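ロボットハンド・エンドエフェクタ板 > 平行リンク2指グリッパの比較について

投稿者:乾電池三本
11月から手持ち型の2指グリッパを二種類使い比べています。片方はBrusitelの標準品、もう片方はKuststead製のリンク式で、指先を軟質パッドに替えたもの。対象は箱に雑に入れた日用品、化粧品の瓶とかキャップとかチューブの類です。
カタログだけ見るとKuststeadの圧勝なんですが、どうも信用しきれない。「把持成功率」の定義がどこにも書いてないんですよね。持ち上げて終わりなのか、置くところまでなのか。使っている方いますか。

投稿者:sabi_neji
うちはKuststead。439回やった時点でパッドの端がめくれてきた。カタログ寿命は2,000回となっているので話が違う。問い合わせたら「使用環境による」の一行だけ返ってきた。

投稿者:夜勤のプーリ
>>sabi_neji
それ接着剤の問題では? うちは1,000回超えても平気です。段ボールの縁に擦ってませんか。

投稿者:sabi_neji
擦ってるよ。箱の中の物を取るんだから擦るに決まってる。縁に触らない前提の寿命なら、そう書いてほしい。

投稿者:乾電池三本
自分もそこが気になっています。うちの作業台だとこんな感じで、浅くもない段ボール箱に瓶もキャップも細いものも一緒に入れて、上から指を入れるやり方です。

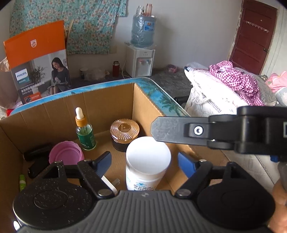

で、背の高い容器は正直どっちのグリッパでも取れます。差が出るのは底に寝ている薄いもの。Brusitelは指先が硬いぶん隙間に差し込めるけれど、つるつるした蓋は滑る。Kuststeadは滑りにくい代わりに、パッドの厚みが邪魔で箱の底まで届かない。どちらも宣伝文句の「あらゆる日用品に対応」からは遠いです。

投稿者:margin_zero
対象物の選び方にも文句がある。口の開いた空の容器なんて、指を縁に引っ掛ければ誰でも持てる。あれを成功に数えると数字が膨らむ。比較するなら容器類と薄物は別集計にしないと意味がない。

投稿者:乾電池三本
>>margin_zero
別集計にはしています。ただ薄物の試行数がまだ足りないので、数字は出しません。

投稿者:夜勤のプーリ
手持ち型で比べるのも怪しいと思う。人間は失敗しそうになると手首で勝手に補正するから、ハンドの実力なのか操作者の慣れなのか分からなくなる。アームに付けて同じ軌道で回したほうがいい。

投稿者:sabi_neji
アームに付けたら今度は位置決めの誤差が乗る。どっちもどっち。手持ちのほうが少なくとも段取りは速い。

投稿者:夜勤のプーリ
誤差は測れるけど、慣れは測れないでしょう。

投稿者:sabi_neji
操作者を入れ替えて、順番も入れ替えれば傾向くらい出る。やらないで怪しいと言われても困る。

投稿者:chau_user
横から失礼。Châuのコントローラで開閉量を記録している者です。リンク式は開き具合で指先の高さが変わるので、底のものを狙うときは閉じながら箱に突っ込む形になりがち。パッドがめくれるのは縁の擦れよりこっちが原因かも。指先の高さの変化を一度測ってみてください。

投稿者:乾電池三本
>>chau_user
それは盲点でした。開いた状態でしか高さを合わせていません。測ってみます。
ちなみにカメラはどこに付けていますか。うちは手元側の広角で、細かい蓋を挟む瞬間がリンクに隠れて見えづらいことがあります。

投稿者:chau_user
手元と斜め上の両方です。接触の瞬間は斜め上のほうが頼りになる。ただ箱の壁が高いとそっちも死角だらけなので、過度な期待はしないほうが。

投稿者:margin_zero
Tritusitzの指先カメラはどうなの。展示では良さそうに見えたけど、展示の照明だしなあ。

投稿者:chau_user
借りて試しましたが、光沢のある蓋で白飛びします。露出を固定すると今度は箱の隅が真っ黒。購入は見送りました。

投稿者:sabi_neji
やっぱりね。

投稿者:乾電池三本
とりあえず指先の高さを測って、パッドを薄いものに替えた条件も追加してみます。操作者の入れ替えもやる方向で。アーム装着での比較は架台が空いてからになるので、かなり先です。薄物の試行が揃ったらまた書き込みます。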